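Gronolora

Gronolora was a patent medicine made and sold in the United States by the Hakel Remedy Company of Ojala, a river town in the upper Midwest. It was sold first as a stomach bitters and later as a treatment for cancer, diabetes, goiter and "wasting of the blood." The product had no proven effect on any of these. It is known mainly for a long-running mislabeling case that ended in the seizure and destruction of the company's stock and, within two years, the end of the company.

The name was also used for a salve, a soap and a line of throat tablets. Unless stated otherwise, this article deals with the liquid.

Name

The origin of the name is not recorded. Company almanacs gave at least two accounts of it, one tracing it to a mountain plant and the other to a word meaning "green gold" in an unnamed language. No plant of that name is known. Early labels read "Gronolora Bitters," later ones "Gronolora Compound." The second word was dropped from the label altogether when the cancer claims were introduced.

Composition

Gronolora was a brown liquid with a bitter taste. Samples tested for the court case contained alcohol, water, burnt sugar, gentian root extract, a small amount of potassium iodide and traces of oil of wintergreen. Alcohol made up 20 percent of the liquid by volume. Labels printed before the case listed no alcohol, although a line on the back advised users to keep the bottle away from an open flame.

The formula was not constant. Batch books kept at the plant show that gentian was left out when the price rose, and that the iodide was added only after the goiter claim had already been in print for a season. The salve shared no ingredient with the liquid apart from the wintergreen oil. It was made of lard, beeswax and zinc oxide.

Production and storage

The liquid was mixed in open vats on the ground floor of the Ojala plant, a converted brewery. Each vat held 400 gallons. After mixing, a batch was left to settle and then drawn off by hose to the bottling tables. There was no filtering step, and bottles often showed a layer of sediment. The label described the sediment as "the active portion" and told the user to shake well.

Bottles were amber glass with a cork stopper and held 8 fluid ounces. They were bought in from an outside glassworks and carried the word HAKEL in raised letters on one shoulder. A later screw-cap bottle, without lettering, was used only for the mail trade.

Finished stock, bulk alcohol and printed labels were kept in separate locked rooms. The alcohol room was subject to tax inspection, and its withdrawal ledger was later used by the prosecution to work out how much of the product had been made. The label room was not inspected. When it was opened under warrant it was found to hold four different versions of the front label, all in use at the same time. Which version went on a bottle depended on the state to which it was to be shipped – the strongest claims were kept for states with no labeling law of their own.

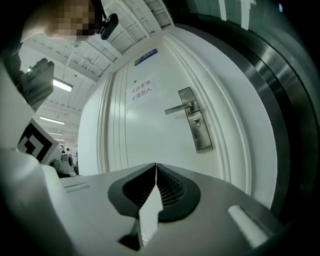 Sale and advertising

Gronolora was sold through drugstores, through traveling agents and by mail. The mail trade was handled by a second firm, Plollo Supply, which had the same address and the same officers as Hakel. Plollo bought bottles at cost and sold them as a course of treatment lasting 90 days. A buyer who failed to reorder received a series of form letters, each warning in stronger terms of the danger of stopping early.

Advertising consisted mostly of testimonials in rural newspapers. The company also issued a yearly almanac with a calendar, planting tables and a symptom chart. The chart listed common complaints such as tiredness, a coated tongue and pain after meals, and stated that any three of them together pointed to an internal growth. Readers were invited to send in the completed chart for a free opinion. Replies were printed in advance, and only the name and the recommended number of bottles were filled in by hand.

Several of the printed testimonials were later shown to come from persons who had died before the advertisement ran. In other cases the writer had been treated by surgery and had taken Gronolora afterward as a tonic, a fact left out of the printed version.

Court case

The case began with a single shipment of the liquid stopped in transit. The government charged that the labels were false as to contents, in that alcohol was not declared, and false as to effect. Hakel did not contest the first charge and paid a fine. It contested the second on the ground that a claim of cure was a matter of opinion and could not be false in the legal sense.

The court at first accepted this argument in part. A second action, brought after the law had been amended, required proof that the claims were made with intent to deceive. The printed reply forms and the four label versions were entered as exhibits, along with a set of photographs of the plant showing the vats, the bottling tables and the rear loading dock. The photographs were used to counter the company's description of the building as a laboratory and sanatorium. It had no laboratory and no beds.

The jury found against the company. Stock held at Ojala was condemned and poured out in May, and the bottles were broken. An appeal limited to the value of the glass was dismissed.

Later history

Plollo Supply was not named in the judgment and went on selling the soap and the throat tablets under plain labels. It stopped trading when mail addressed to it was returned to senders under a postal fraud order. The plant was used as a feed warehouse and was later torn down.

The trademark lapsed. It has no connection with later cosmetic products sold under similar names.

Surviving material

Bottles with the raised shoulder lettering are common finds in old dumps along the river. Intact labels are scarcer, and full almanacs are rare. The batch books survive with gaps. A finding aid to the trial exhibits, dated 3/27/19, lists the plant photographs, the alcohol ledger and one sealed bottle of the liquid, with the cork described as shrunken and the contents as partly evaporated.

See also

Bitters
Mail fraud
Patent medicine
Testimonial advertising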